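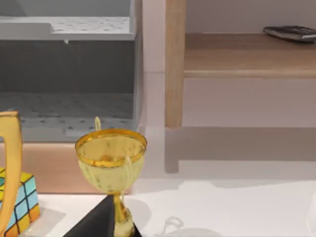

Grasport simulation group
Minutes of the fault review, 29/05/2026

Present: Zoi Fragkou (chair), Taha Tawfik, Annelies Kaufmann, Naveen Kaushik (minutes)
Apologies: Lilian Koech, who sent written notes on item 2

1. Last minutes
Agreed, with one correction: the Fludeck scene update was merged in April, before the gripper change went in.

2. The closing fault
Taha took us through what went wrong in the overnight batch. The batch was 4,000 simulated pick attempts. In roughly 1,000 of them the gripper carried on closing after the contact signal had come in, and the force limit never tripped. Nothing in the log was marked as a failure, so the runs were scored as good picks and passed on to Irnimton with the rest. Annelies spotted it while replaying a few for fun, and everyone agreed it was a super catch!

Taha has found the cause. The contact check reads the finger pads only, and the limit is held off for 30 milliseconds after each reading. With thin or bendy items the reading flickers, the wait starts again every time, and the limit stays off for good. He made it happen on demand during the meeting – a lovely clear demonstration, and a great relief after a week of guessing.

Lilian's notes asked whether the same code is on the real arm. It is. Zoi ruled that the arm stays locked off until the fix is in and tested, and that nobody reaches into the cell on the strength of a clean simulation log. All agreed.

3. Choice of test items
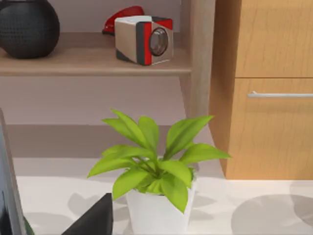
Annelies wants the repeat tests to use awkward things first and easy blocks last. Her argument is that the old set was far too kind to us, as most of it was stiff and had flat sides. She would start with the potted plant, where the leaves hang down over the front of the pot and a finger coming in from the side could brush them well before it meets anything solid. Taha was delighted with this and asked for the trophy as well, because of its thin handle. Naveen asked if the leaves bend in the model or are treated as rigid. Annelies thinks rigid but will check, and if so we need a bending version.

4. Bouazza release
Zoi has told Bouazza that the release is on hold. They took it well and have offered to run our new tests on their own machines, which is brilliant news. Taha asked that they get the faulty version too, to see whether it fails in the same way for them.

5. Actions
Taha: make the wait run once per grasp, and log every time the limit is held off.
Annelies: pick 5 items for the repeat tests and check the leaf model.
Naveen: write to Irnimton with a list of the affected runs and ask them to stop using those.
Lilian: put the lock-off notice on the arm controller and keep the key.
Zoi: reply to Bouazza and send both versions.

6. Any other business
Annelies would like replay viewing to become a regular slot, with biscuits. Warmly supported. Next meeting once Taha's fix has been through a full overnight batch.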